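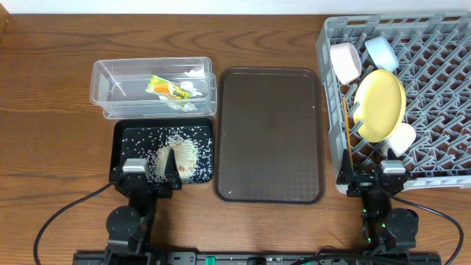 The two-arm tabletop cell at the Flirnden workshop has returned to regular operation following its annual service, which was completed in October. The cell was installed by Isport and is looked after by the Ikonen maintenance group. Service is due every 2000 operating hours or once a year, whichever comes first. Particular attention was given this time to the grippers, as work with dry foods leaves fine material behind. With loose rice scattered across the black tray and the left gripper's dark finger reaching into the pile, grains and starch dust can be carried into the finger joints. Both grippers were therefore removed, brushed out, and wiped down before being refitted to the arms.

The bolts holding the arms to the mounting rail were checked and tightened. One worn cable on the right arm was replaced. Members are reminded that the cables need enough slack to follow the arms through their full reach and should not be taped to the table or tucked under the rail.

After reassembly, both arms were returned to their home positions and calibrated again. The cell then completed 150 test cycles at reduced speed, followed by 652 at normal speed. Two stops were recorded during the first series. Both were traced to a connector that had not been fully seated, and no further stops occurred.

Effective Jan 1, 2022, the gripper cleaning interval is shortened to 14 days for any work involving rice, flour, or similar materials. Users should switch off power to the arms before cleaning and use the soft brush kept in the tool drawer. Compressed air is not permitted, as it drives dust further into the joints. Each cleaning is to be entered in the Sinine service log, together with any unusual noise or play in the fingers. Spare finger blocks may be requested through the workshop office.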